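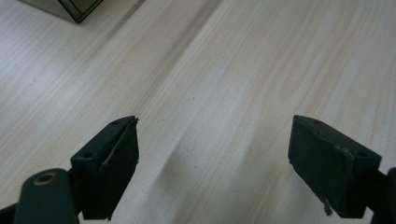 Pirjo Pitkänen

December

People wanted to sort small parts into boxes (paid, seated, December only)

The Parnance workshop needs a few people who like putting small things where they belong. If you have ever emptied a kitchen drawer at ten at night for pleasure, please keep reading. If you have a drawer like that and have learned to close it with your hip, we wish you well.

The background is short. Troltalier was a repair shop that closed after 152 seasons of bad bookkeeping (that is the number its last owner gives, counting four to the year). It left us 420 boxes of assorted hardware. Some had labels. The labels were in pencil, and several said "misc." One said "misc., other." We have taken over the lot and would like to know what we own before the new year.

What you would be doing

You sit at a table and open one box at a time. You take out what is inside, decide what belongs with what, and put it back in compartments so the next person can find it. Then you close the lid, both latches if there are two, and write a label in ink. Springs go with springs. Wire goes with wire unless it is attached to something, in which case ask me, because Aaltonen in the back room and I have been arguing about this since summer and I would like to win.

Rods and tubes are the awkward ones. They lie along the front of a box and block everything behind them, and the temptation is to leave them there. Please resist it. A rod that fits nowhere goes in the long tray on the shelf.

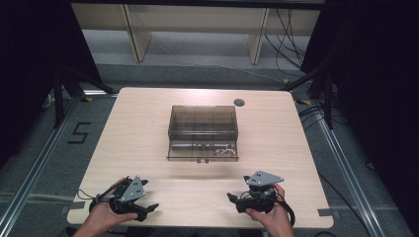
One of the tinted boxes, lid shut, with a long gray piece lying along the front.

Speed is not much of a concern. Our best sorter last year, a retired piano tuner, finished 12 boxes in an afternoon and then reopened three of them over a doubt about washers. We gave her cake.

The room

Pale tables with rounded corners, gray carpet. The tables are kind to the eyes for the first hour, after which a small dark screw becomes the most interesting object in the world. The wood-grain pattern will hide anything tan, so copper bits should be put away promptly. There are cables in the room, so look where you put your feet. If something rolls off the table, announce it. We will all get down and look. This is the nearest thing we have to a staff exercise program.

Coffee is on from 8:30 a.m. and stays on, to its cost.

Who we are looking for

You should be able to sit for two hours, with breaks, and tell a nut from a bolt. Decent close-up eyesight helps, with or without glasses. You do not need experience in hardware, and some of our worst sorters had plenty of it. They kept stopping to explain what things were for.

We can't take anyone under 18, or anyone who hums. The second rule is mine and I may bend it for the right candidate.

Hours and pay

Shifts run 9 a.m. to noon or 1 p.m. to 4 p.m. You can do one or both. Pay is $400 for a block of eight shifts, paid when the block is done, with bus fare on top if you come in from Farken. Lunch is not included, but almost 12 people have told me the soup across the street is good, and I have stopped asking.

How to apply

Send me a few lines by email with the shifts you could do. No résumé, please. Tell me instead about something you have put in order, and whether it stayed that way. Chosen applicants will be asked in for a trial hour, paid at the same rate, with one box and a cup of coffee. Bring a sweater, as the heating is set by Aaltonen.

Applications close when the chairs are full.

Contact: Pirjo Pitkänen, Parnance workshop | © Parnance | Back to top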